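Three Slow Days at Wositz

I am not a retreat person. I should say that up front, because my sister has been trying to get me to one for years and I have always had a deadline, or a cold, or a cat to feed. But in July I ran out of excuses, packed far too many socks and took the train to Flaltport, where a minibus was waiting to take nine of us up the valley to Wositz.

The drive takes 39 minutes if the driver doesn't get stuck behind a hay trailer. We got stuck behind two. I didn't mind a bit – the road follows the river nearly the whole way, and by the second bend my phone had lost its signal and I had stopped checking it.

Wositz used to be a boarding school, and it still has the long corridors and the slightly alarming plumbing. The bedrooms are plain, with good mattresses and windows that really open. Mine looked over the kitchen garden, so I woke up every morning to someone clattering a watering can at six. There are cabins down by the water too (book early, they go fast), and if I went back I would spend the extra and have one of those. A cabin for two is 870 for the three nights with all meals, and you get your own porch. 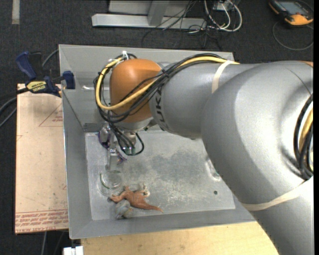
Now, the food. I had braced myself for lentils. There were lentils, but there was also a roast squash thing with burnt butter that I have tried to copy at home four times without any luck, and bread that came out of the oven at ten and was gone by a quarter past. Dinner is at one long table, and you sit wherever there's a chair. I ended up next to a retired ferry pilot on the first night and learned more about fog than I ever expected to!

Classes run all day and you can go to everything or nothing. I went to the morning stretch, skipped the breathing workshop and fell asleep in the sound bath, snoring a little, I'm told. The one I'd go back for is the Kaewsai session, a slow floor class taught in the old gym with the lights down. It lasts 90 minutes and I was dreading it. By the end I could turn my head to the left again, which I hadn't managed since moving a bookcase in the spring.

On the second afternoon a few of us walked up Gonance, the hill behind the house. It's 1225 feet at the top and there are 304 wooden steps in the steepest part, according to the sign at the bottom, which I wish I hadn't read. Take water. The view goes all the way back to the harbor, and there's a bench up there with just enough room for three people who have gotten to know each other fairly quickly.

A few grumbles, then. The hot water gives up after eight in the evening, so shower before dinner. The coffee is weak. And the shop sells one kind of candle, which smells strongly of fig – I bought two of them anyway, and the one in my bathroom is still going.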